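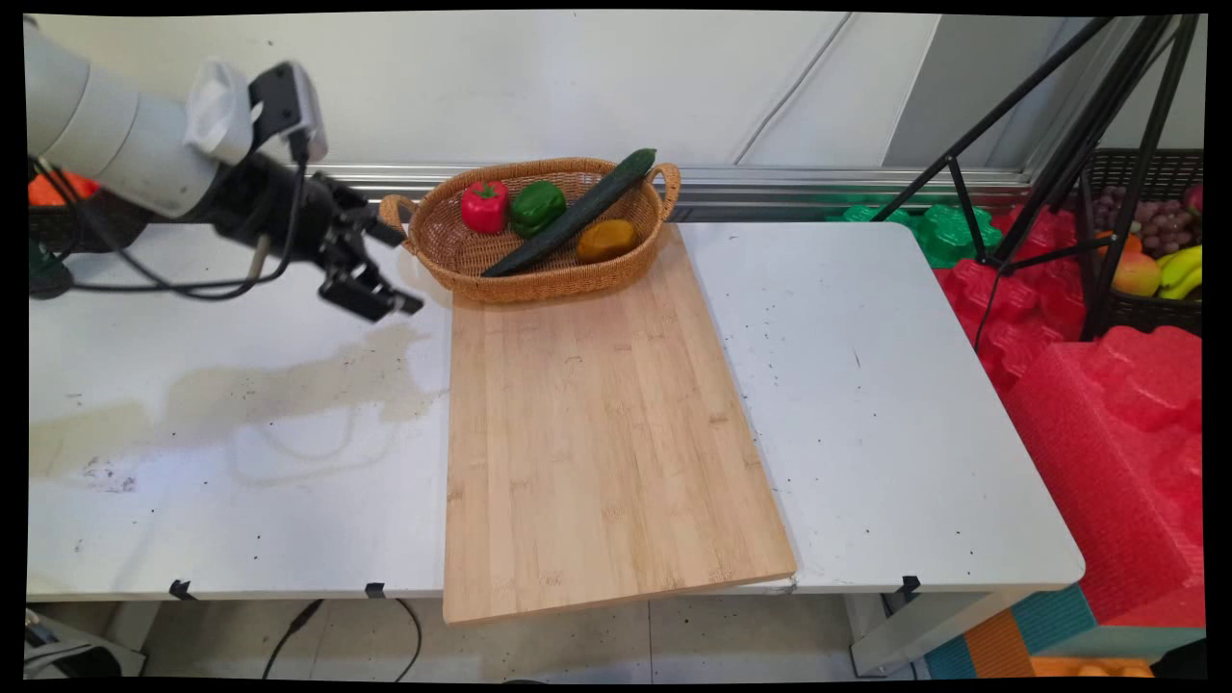

The Basket Problem: Keeping Produce in a Shared Student Kitchen
Project report, Domestic Systems module, November 2022

1. Why we did this

Ratotley House has one kitchen, one fridge and 36 residents. The fridge was full by the second week of term and has stayed full, largely with other people's sauces. Vegetables end up wherever there is a gap, get forgotten, and are discovered later by smell. Our group was asked to find a domestic annoyance and improve it on a small budget. We didn't have to look far.

Our idea was a shared basket on the worktable, holding whatever was going to be eaten in the next two days, with a chopping board next to it. We called the scheme Brallix because the form had a box for a project name and wouldn't submit without one.

2. What we used

The basket is oval, woven wicker, with a looped handle at each end. We had wanted something with a lid until we remembered that a lid is how the fridge salad drawer got the way it is. The board is bamboo. Placed lengthwise from back to front it sticks out over the edge of the white table, so for chopping we turned it sideways, or were supposed to.

The table is two folding sections pushed together. There is a large brownish stain on the left-hand one. We tried washing-up liquid, bicarbonate of soda and a paste recommended by a website, and can report that the stain is in excellent health.

A standard fill was one red pepper, one green pepper, a cucumber and a mango. The cucumber does not fit in any orientation we would call dignified. It goes in on the diagonal with one end up on the rim, and everything else arranges itself accordingly.

3. What happened

We logged each item in and out during the trial. Total produce through the basket came to 2,078 grams in the first week and 1,350 grams in the second. We would like to present the drop as a finding. Half the house had gone home for reading week.

Peppers went first, red before green every time. Cucumber was used in instalments, and the cut end was a nuisance until we put a saucer under it. The mango was moved daily by people looking for something else and eaten by none of them. It was eventually shared out at the project meeting, where it was a bit stringy.

Waste was 2 items over the whole trial, both cucumber ends. We have no proper figure for the fridge to compare this with, as our baseline survey got three replies and one of them was a drawing.

4. Things we would change

Weigh the food on the same scales each time. Start the trial in May, when people are living on salad anyway. Find a longer basket, or a shorter cucumber.

The basket is still in use. Somebody has started keeping onions in it.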